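Talk notes — spring knitwear + shirting, buyers' morning
Slot is 9:40, after coffee. Keep it to 15 min. Uchenna has the clicker.

Open with the linen question. Everyone asks it. "Will it crease" — yes. Say yes and move on.

Slide 2.

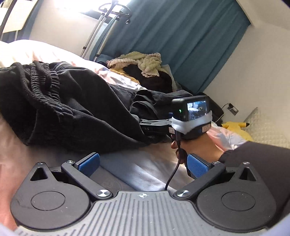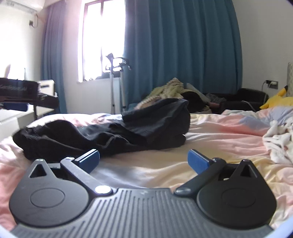
Slide 2: both taken over the bed.

Slide 3 — what's new since last spring
- Dalla overshirt, now in merino/linen mix. 190 gsm, was 200. Hold it up, pass it round, get it BACK this time
- Petersen crew neck, same yarn, longer rib at the cuff
- Brurari trouser — full length, drawstring inside the waistband so it doesnt show under a shirt
- no polo in the range this year. Marlene will take questions on that one, not me

Slide 4 — color
Oat, slate, moss, one red. The red is the Petersen only. Lab dips came back too orange twice, third one fine. Show the card by the window, the room lights are awful for red. Don't say "brick", Knut hates brick. It's on the order form as Madder.

Slide 5 — fit
Shoulder on the Dalla moved in a touch. Old customers who sized down can go back to their normal size. Say this slowly!! Half the returns last spring were people between M and L.
Women's block is new, drawn by Ida Thiele, not a men's small with darts in it. Ida is in the room, second row I think, point her out.
Trouser: two leg lengths, regular and long. Long is not in the stores, web only until we see how it goes.

Slide 6 — care
Wash cool, dry flat, for the knits. Overshirt can hang. Somebody will ask about tumble drying. No. Also no to "just for ten minutes".
Buttons are corozo — spare one sewn in the side seam, people never find it, tell the floor staff where it is.

Slide 7 — price
Dalla stays where it was. Petersen goes up, yarn cost, one sentence and on to the next slide. If pushed: Aba Mahama has the full sheet at the back table.
Minimum order 40 pieces per style, sizes can be mixed, colors can't. (Vollberg accounts have their own terms, do not get into it from the stage)

Slide 8 — delivery
First drop March. Knits first, trousers behind them. If a store wants everthing in one box they wait for the trousers.
91 doors confirmed so far. Nice number, say it, small pause.

Q&A
- pilling? Some, at the underarm, first few wears. Comb it off.
- gift boxes? Petersen only
- can we see the red on the Dalla? no, see slide 4
- samples home today? One per account, sign with Aba

Last thing — the rail by the door is for trying on, the rail by the stage is NOT. Lunch is upstairs at noon, bring your badge.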